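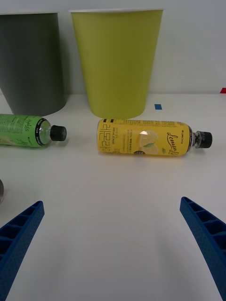

Week 4 handout: Seam allowances, grainline and ease in woven garments
Unit: Garment Construction and Pattern Drafting
Prepared by Imogen Furnival. Revised Oct 2, 2020.

4.1 Scope
These notes cover flat-pattern work in stable woven cloth. Knits, bias-cut panels and leather are treated in later weeks. Students should have completed the bodice block from Week 3 and bring it to the studio, trued and labelled, on card.

4.2 Grainline
The lengthwise grain runs parallel to the selvedge. Warp yarns are held under tension during weaving and generally stretch less than weft yarns. A panel cut off grain will tend to twist at the hem, and the fault cannot be pressed out.

Mark the grainline on every pattern piece as a straight line with an arrowhead at each end. The line should run most of the length of the piece. A short line in the centre is hard to align accurately on the cloth. When laying up, measure from each end of the grainline to the selvedge. The two measurements must agree. Pin the ends first, then the corners.

Directional cloths (corduroy, velvet, one-way prints) are cut with all pieces facing the same way. Use a single arrowhead on these patterns.

4.3 Seam allowance
The pattern carries the stitching line. Allowance is added afterwards, parallel to that line, and the width is written on the piece. Working values for this unit:

Side and shoulder seams: 15 mm
Neckline and armhole: 10 mm
Enclosed edges (collar, cuff, facing): 6 mm
Centre back with zip: 20 mm
Straight hem, skirt or trouser: 40 mm

At a dart or a turned hem, fold the paper as the cloth will be folded and cut across the fold. Unfolded, the allowance will have the shape needed to lie flat. This step is the one most often left out of submitted work.

4.4 Ease
Wearing ease is the difference between the body measurement and the finished garment at the same level. Design ease is anything added beyond that for silhouette. The two are recorded separately on the specification sheet.

Worked case: the client's hip is 102 cm. The finished skirt measures 110 cm at hip level. Total ease is 8 cm. If wearing ease is set at 5 cm, design ease is 3 cm. On a half pattern, total ease is 4 cm, divided between front and back.

Ease at the sleeve head is calculated from the stitching line, never from the cut edge. Walk the sleeve around the armhole with the tape standing on its edge. Record the difference front and back and place notches accordingly.

4.5 Cloth for the exercise
Calico is issued from the store. The Mabaso drill, a medium-weight cotton twill, may be substituted by students working on trousers. Pre-wash it and press along the warp before cutting. Allow for shrinkage by testing a square marked at 200 mm each way. Record both directions.

4.6 Tasks
1. Add allowances to the Week 3 bodice and true all corners.
2. Cut one half toile in calico and transfer notches, darts and grainline.
3. Complete the specification sheet, with wearing and design ease in separate columns.

Kanchan Negi takes the studio group; Obsa Berhe takes the drafting group. Toiles are to be pressed, labelled with name and group, and left on the rail in Room 282.

Reading for Week 5: course reader, section 2, "Dart manipulation".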